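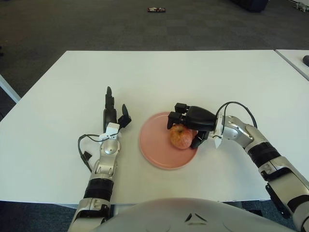

Siebe Postma has been selling apples out of the same shed in Darcombe for long enough to have opinions about yours. He grows 83 varieties on the slope behind it, and by his own estimate customers will willingly buy four. The trouble, he says, is looks. A red apple with yellow, mottled patches on its skin, even served up on a pink plate, gets passed over for something that resembles a billiard ball.

Orchards & Growers | 5 min read
Home Features Interviews Recipes Contact

"People shop for apples the way they shop for cars," Postma says. "They want shiny, and they want it to start in the morning."

He has lately been trying to interest them in the Jenell, a late keeper his uncle grafted and then spent years apologizing for. It ripens after everyone has gone home, and it tastes best after a month in a cold room. Postma planted 149 of the trees in one June, a month in which no sensible person plants apple trees. Most of them lived. He takes this as a comment on sensible people. 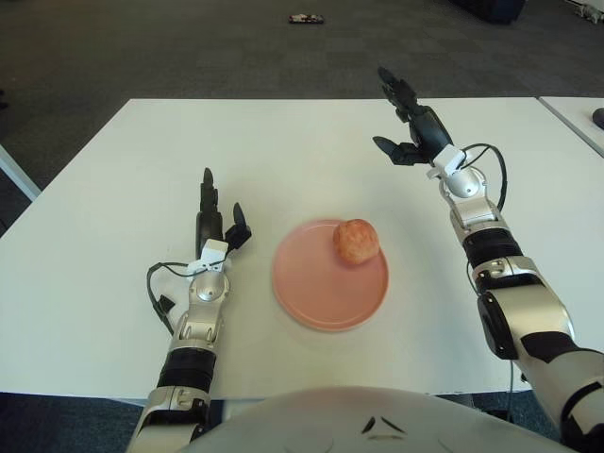 The supermarkets have been polite. A buyer from Olard drove out, ate two Jenells standing up, and asked if they could be made rounder.

"I said I'd speak to them," Postma says.

Prins, the cider house down the road, was less picky and took 2107 pounds last fall. The check covered a new pump and part of an argument with his brother about the pump.

Does he ever think of pulling the whole lot and planting something that sells?

"Every winter," he says. "Then I go and eat one."

He weighs my bag twice, charges me for the lower number, and tells me to leave them alone until Christmas. I had finished three by the time I reached the highway.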